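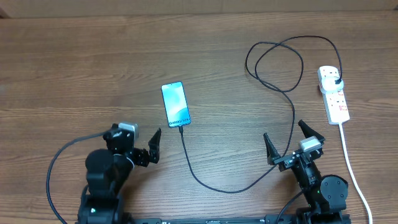
The price on the quote is the easy part. A small workshop buying its first pair of bench arms will usually have that figure within a day of asking. What takes longer to pin down is everything the quote leaves out, and that is where first budgets go wrong.

Take Grumby, a phone repair and resale business with two benches and a back office. Last spring it wanted a pair of arms to handle the dull end of the job: plugging handsets in, unplugging them, moving them along. The supplier, Truvon, quoted 3,798 pounds for two arms with grippers, wrist cameras and a rail to mount them on. The owners had set aside almost exactly that. By April they had spent 470 pounds more, none of it on anything that moves.

Part of the extra went on the bench. The old one flexed when an arm stopped quickly, so the top had to be replaced and braced. Part went on spare gripper fingers, which are cheap singly and not so cheap in sets. The rest went on power and cable.

Power deserves its own line in any plan. Two arms want two supplies. The computer wants one, its screen another, and then there is whatever the arms are working on, which in a phone shop means chargers. Count the sockets before the arms arrive and buy a switched extension block with room to spare. Check where the wall socket is, too. Grumby's was on the wrong side of the room, and moving it meant paying an electrician.

Cable is harder to plan for. A charging lead is a thin, springy thing that rarely lies the same way twice, and slack near a gripper is slack that can be caught. Some shops clip everything down. Others need the arms to cope with a loose lead, because a loose lead is what the job involves, and they should allow more hours for setting up. Grumby put down 17 hours and used 39. At a technician's hourly rate that gap was the largest overspend of the lot, and it never appeared on an invoice.

Then there is the question of one arm or two. Apaza, which sells a single-arm kit, argues that most light bench work can be done with one hand and a decent jig. For feeding parts into a tray that is fair. Pushing a plug into a phone is different. The phone slides unless something holds it, so the choice is a second arm or a holder made for every model that comes through the door. A shop that sees the same handset all week should buy the holder. A shop that takes in anything should price the pair.

Leasing is worth a look if the cash is tight. Stultik offers monthly terms with repairs included, though fingers and cables count as wear and are charged separately. Read that clause before signing, and ask how long a replacement arm takes to arrive.

Grumby has kept its pair and is pricing a second bench. This time the electrician is on the first page of the budget.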